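The Thirty-Day Trial

The Fluraver came with a thirty-day return window, and Ottmar Albers intended to use every day of it. He had been reviewing home automation for Alent long enough to know that anything behaves itself for a week. A dishwasher he once praised had waited until the morning the column ran to flood his hallway.

"It learns bathrooms," said the woman from Flastel, who had driven out to set it up. "You show it your bathroom, and it learns."

"Show it how?"

She opened a padded case and handed him two grippers, one for each hand, each with a cube on it covered in little black and white squares. They looked like something you would be given at the end of a long and unsuccessful evening at an arcade.

"You just tidy up the way you normally would," she said. "But with these."

Ottmar did not normally tidy up. He had hoped this would not come up during the review.

The price was $3,597, which bought the arm, the base, the grippers, and two visits from the woman. After that came the subscription. The brochure called it a membership and put a picture of a lemon next to it. Ottmar read this part of the brochure several times, looking for the number, and found it on the back under the recycling symbols: $329 a year, billed in March no matter when you joined.

"Why March?" he asked.

"That's when we bill," she said.

Since his own bathroom was the size of a coat closet and she did not think the arm would turn around in it, she invited him to learn at the showroom first. Flastel kept its showroom in a former carpet outlet next to a tire place. Inside, people were teaching things to do chores with the concentration of people defusing bombs. Ottmar was given a sink and a schedule. Mornings he would do toothbrushes. Afternoons he would do soap. Someone had left the instructions for the wiping exercise on a clipboard, and the last line of them was "Repeat until natural."

He repeated. He picked up a toothbrush and put it in a cup. He took it out of the cup and put it back in the cup. By his second hour he had opinions about cups. By his third he had begun to narrate, under his breath, in the voice of a golf announcer, and the man at the next station asked if he could please stop.

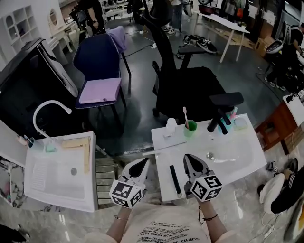 Sadao Mizuno thought the grippers were the best part, and said so loudly enough for the whole row to hear: he had bought the Fluraver last year, the arm had been fine, the arm was an arm, but he had gotten so quick with the grippers that he now did the bathroom himself in half the time, and he wanted to know whether Flastel would sell him a spare pair without the robot.

Flastel would not. The woman said the grippers were part of an ecosystem.

"I'd pay the March thing," said Mizuno.

She wrote this down.

Ottmar went home and started a draft. He gave the Fluraver four stars for build quality and left the other headings blank. Under "Ease of Use" he typed "Whose?" and then deleted it, because his editor did not care for that kind of thing. His editor had once sent back a review of a Fujimoto rice cooker with the single comment "Is it good at rice?"

On the eleventh day the arm arrived. It had been trained on Ottmar's mornings and Ottmar's afternoons, and the woman from Flastel stood in his hallway, there being no room for her anywhere else, while it rolled up to his sink.

It picked up his toothbrush. It put it in the cup. It took it out of the cup and put it back in the cup.

"That's very smooth," she said.

"It's going to do that all day."

"It's doing what it was shown."

The arm took the toothbrush out. It paused above the basin, and from somewhere in the base there came a low murmur, not quite words, rising a little as the bristles neared the rim and falling to a respectful hush as they dropped in.

They both listened to it for a while.

"We can turn the audio off," the woman said. "That's in the membership."

He kept it. He told himself this was for the review, which needed a full month of testing, and on day twenty-nine he got the box out of the basement and stood it in the hall with the tape beside it. The arm was on soap by then. It set the bar down in the dish, squared it up, and murmured something that sounded a lot like approval.

Ottmar brushed his teeth around it, which took some leaning. Then he called Mizuno, who had left him his number on the back of a soap schedule, and asked what he would give for the grippers.

Mizuno asked whether they came with the case.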